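Cell notebook, Tustwood bench, two-arm cable cell
June, entry opened 9:40

Picking up from the last entry: left arm wrist cable was catching on its own loop when the arm reached toward the middle of the table. Right arm was clean. Goal for the morning was to reroute the left side, recheck the mounting, and get the cable sorting task running again before the Wilirach people want the cell back.

Power off at the adapter, both arms supported before release. Do not trust the left shoulder to hold with power off. It sags slowly and then all at once.

Left base plate: bolts checked with the short driver, 2 of them took a quarter turn. Right base plate had no movement. Marked all heads with paint pen so the next check is by eye.

Wrist cable, left: cut the old ties, pulled slack back toward the elbow, retied with the strap a finger width behind the joint. First attempt was too tight and pulled on the connector at full wrist roll. Second attempt leaves a hanging loop under the wrist in the extended pose. Ugly but it clears. If somebody wants it neater, use the spiral wrap in the Zuvix drawer and test full roll in both directions before closing anything up.

Finger pads: wiped with alcohol on both grippers. The old note from Pavliuk says to replace pads when the face goes shiny. Right pair is close to that. Not replaced, spares on order.

Joint zeroing, left arm only. Encoder reading at the wrist stop was 3,444 before the work and 3,528 after. Ran the zero routine, saved the new offset file, kept the old one in the same folder with "_pre" on the end. Right arm offsets untouched. Do not copy the left file over to the right to save time, we lost an afternoon to that once.

Frame: rails tight on all sides. Pushed on each corner by hand, no shift.

Dry run, no cables: 6 cycles of reach to center, open, close, retract. No catch at the wrist. Gripper close on the left is slightly slower than on the right. I think that is the current limit and not friction, will compare the config files.

Closest approach is still the part I watch. With both grippers at the middle the gap between them is small, and any offset error on the left shows up there first. Keep speed at the low setting until the offsets have been confirmed twice. Hand on the stop for the first pass.

Layout for the task: two blue containers at the back of the table, small one to the left of the big one, charging cables on the wood in front. Bundles tied or coiled before they go down. Long tails get dragged by the finger tips.

To do
- compare left and right gripper current limits
- pads, right gripper, when spares arrive
- repeat the left zero check from a cold start
- look at the strap on the left wrist again after a full day of running
- write the stop reading on the label at the base, the current label is out of date

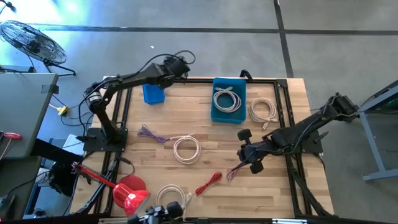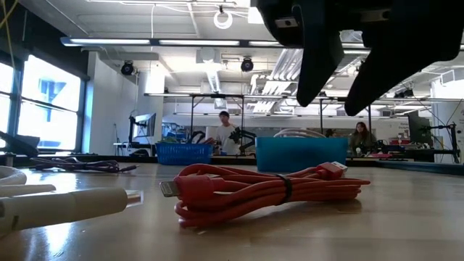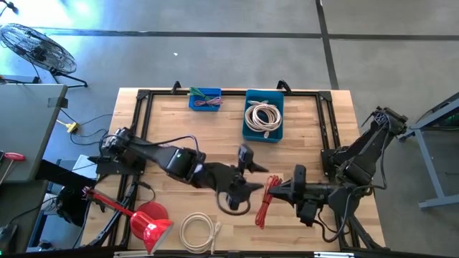 Cable task on the two-arm cell. Last one: grippers facing across the center gap, red bundle below, left wrist loop hanging.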